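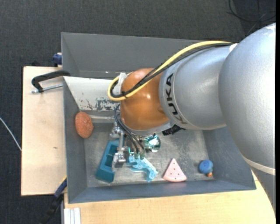

Un bras KUKA au-dessus d'un bac gris.

Qui sommes-nous

Daroveck est un cabinet de relecture de contrats. Nous lisons, pour des PME et quelques collectivités, les documents que leurs fournisseurs leur demandent de signer : maintenance, location de matériel, abonnements logiciels, énergie, nettoyage. Nous ne vendons rien d'autre, et nous ne touchons aucune commission des fournisseurs.

Nous nous méfions des pages « à propos ». La plupart parlent de passion, d'excellence et d'accompagnement sur mesure, trois mots que nous rayons quand ils figurent dans un contrat, parce qu'ils n'engagent à rien. Nous allons donc essayer de nous en passer.

Le cabinet a été fondé par Iman Belkadi, juriste, après 12 ans passés du côté des vendeurs. Elle y rédigeait les clauses de reconduction tacite qu'elle apprend aujourd'hui à nos clients à repérer. Gaspard Gaillard l'a rejointe plus tard. Il vient des achats industriels et garde un avis assez sombre sur les indices de révision de prix, surtout lorsqu'ils ne jouent que dans un sens.

Nous sommes 17, répartis entre le bureau de la rue Guillot et le télétravail. Il n'y a pas de baby-foot.

Comment nous travaillons

Vous nous envoyez le contrat, annexes comprises. Les annexes comptent : c'est souvent là que se trouvent les pénalités. Un premier lecteur annote le texte, un second le reprend sans avoir vu les notes du premier, puis nous comparons. Vous recevez un document court, en français courant, avec les clauses à renégocier et celles qu'il vaut mieux laisser tranquilles. Comptez trois jours ouvrés, davantage en décembre, quand tout le monde renouvelle en même temps.

Nous utilisons un outil interne, Orbridge, pour suivre les échéances et les préavis. On nous demande souvent s'il lit les contrats à notre place. Non. Nous avons testé plusieurs logiciels qui le promettaient — les démonstrations étaient très réussies, les contrats de démonstration aussi.

Ce que nous ne promettons pas

Nous n'affichons pas de pourcentage moyen d'économies. Ce chiffre dépend surtout de la qualité du contrat de départ, et un mauvais contrat flatte toujours celui qui le corrige. Il arrive que notre conclusion soit de signer tel quel. La relecture est facturée quand même, au tarif indiqué sur le devis.

Nous ne plaidons pas non plus. En cas de litige, il vous faudra un avocat.

Pour nous écrire, passez par le formulaire de contact. Gaspard ou Iman vous répondra avant 18 heures si le message arrive le matin.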